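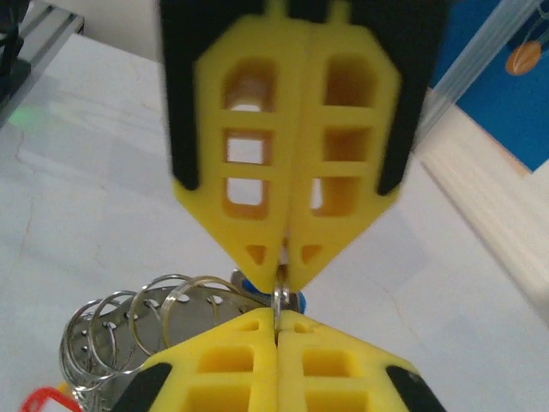 Section 4. Key ring exercise, two arms

Read all of this before you power anything. The old handout called this exercise "a gentle introduction to bimanual work." We have run it with the club since last August and it isn't gentle. Of 91 logged attempts, 40 ended with a ring on the table or the floor. Plan your evening around that.

4.1 Before you start

1. Check that both arm bases are tight on the rail. Push on them. Do not trust the checklist the last team signed.
2. Follow each purple cable from the base to the wrist with your finger. The slack has to clear the wrist through a full turn.
3. Load the Plukura profile for your own pair of arms. The profiles have nearly the same names and loading the wrong one gives no error.
4. Home the left arm, then the right.

Caution: The software stop in Cirillo is a request. It takes about 4 seconds on the club laptop. Use the power switch if a hand is anywhere near the arms.

4.2 Making the approach

5. Bring both grippers in slowly until they nearly meet over the middle of the table. Stop there and look from the side as well as from the front.
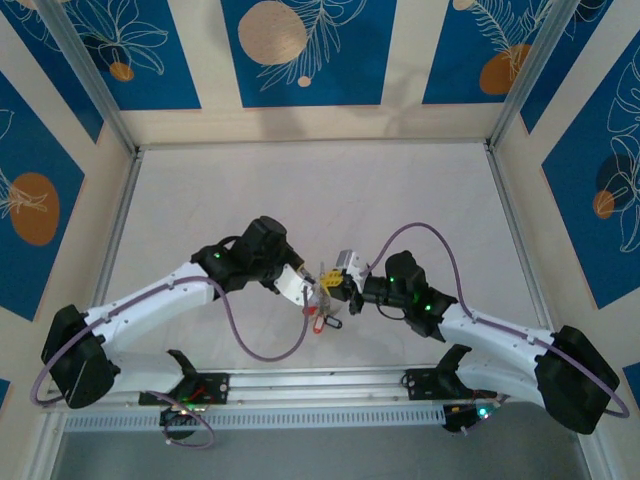

Figure 4-2. Grippers close together at mid-table, with the key ring items between them.

6. Close one gripper on the item and wait for the force reading to settle. Bình Ung's note says a steady reading means a good grip. It means a steady reading. Lift a little and check for yourself.
7. Bring in the second gripper at quarter speed. Fingertips only.
8. Pull apart in short moves. If a ring twists, back off and start again from step 5.

Note: Auto-align is supposed to handle step 7. Uyên Hồ tested it on small split rings and it was no better than doing it by hand, and slower. You may turn it on. Log it if you do.

4.3 Writing it up

9. Log every attempt, including the ones you would like to call practice. Write down who was driving each arm and which profile was loaded.
10. "Worked" means the ring ended up where your plan said it would, with no help from fingers.

Section last changed 2020-06-18. Earlier printouts have steps 6 and 7 in the wrong order.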